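December
Ruwan Uddin

Ticket: Koval auto-review rejects good pickup sessions, reason given "surface unstable"
Site: Lastard bedroom set
Reported by: me, on behalf of everyone who has had to stand at that bed
Status: fixed, with a remainder

Since the switch to automatic review, sessions recorded on the bed come back refused within minutes. Same crew, same grippers, same odds and ends on the same striped sheet that human reviewers passed all fall.
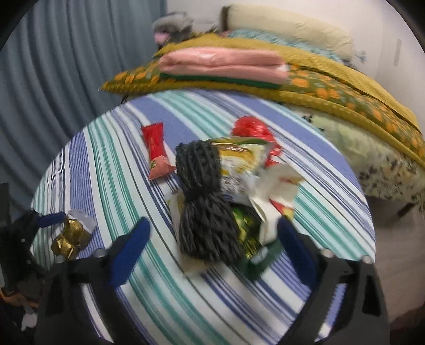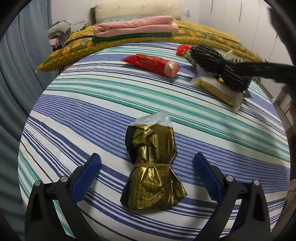

Photos: Lastard bedroom set, hand-held gripper views. Credit: Sarnine field crew.

What we expected: a collector works the gripper by hand, picks things up off the sheet, uploads the session, and gets it approved or gets a note saying what to do differently.

What we got: "surface unstable." The bed is a bed. It has not been to sea.

9:10 am. Pulled the refused list. 66 sessions, all from the bedroom set. The kitchen and hallway sets are clean. Asked the crew if anything had changed. Answer: "You replaced Telma's desk with a web page." Noted under environment.

9:40 am. Restarted the Koval client because the support article says to. Sent one refused session through again, unchanged. Refused again, with a higher confidence score. It had thought it over.

10:15 am. Cleaned the lens, checked that the finger pads were seated, tightened every screw I could reach. No change. The collector on shift pointed out that she'd already done all this twice, on her own time, on the theory that it must be something she was doing.

That went into the ticket as a symptom, and I'd like it to stay there. When a person refused your session, you could walk over and argue. Now the refusal arrives on your phone with a number attached, and people go home and practice. One collector has been holding his breath during pickups. Another has started smoothing the sheet between every attempt, and her output dropped from 17 sessions a shift to 9, which the dashboard then flagged in amber as "pace."

11:30 am. Telby support replied. They host the review model and are pleasant people with a script. Suggested we check the lens, the finger pads and the screws.

11:50 am. Swapped the wrapped stuff for a pile of folded socks, in case shiny foil was the trouble. Refused. Brought the foil back. The collectors prefer it anyway, as it crackles and you can hear when you have a grip.

1:20 pm. Finally looked at the refusal overlays, two menus down under a tab called Insights. The model draws its edges along the stripes. The lens view is curved, so the diagonal bands bend toward the rim, and they bend differently every time the gripper tilts. Koval sees the lines swing and concludes that the bed is moving. Nothing was wrong with anyone's hands.

1:45 pm. Test: plain sheet from the linen closet, same objects, same collector. Accepted on the first try. Put the striped sheet back. Refused. Repeated both to be sure, which means I have now changed a bed more often in one afternoon than I did in college.

2:05 pm. Proposed workaround from Telby: use plain sheets only. Declined. We record in rooms that look like rooms, and people own stripes. They also own quilts with leaves on them, and I'd rather not get an email about those next.

3:30 pm. Telby turned on lens correction for our site, a checkbox that had been left off at setup. I was at the setup. I remember a lot of checkboxes and some very good muffins. Reran the full refused list. All but 2 passed. Watched those myself and they deserved it. In one of them the collector sneezes and the whole view goes with her.

Changes made
Lens correction is on for all Sarnine sets.
Refused sessions now show the overlay next to the reason code, so the person who did the work can see what the machine thought it saw.
"Pace" flag is off until somebody can tell me who asked for it.
Pay for the refused sessions has been put through for this month's run.

Still open
Telma was moved to "exception handling" when Koval came in, with nobody routing her any exceptions. She spent most of the month relabeling shelves. I've asked for a Dispute button that goes to her. Koval's form wants a business case of no more than one paragraph, and mine is currently "she would have spotted the stripes before lunch."

The crew also wants the stool back at the review desk. Facilities took it on the grounds that software doesn't sit. Separate ticket.

Leaving this one open until a full shift has gone through on the striped sheet with nobody holding their breath.

R. Uddin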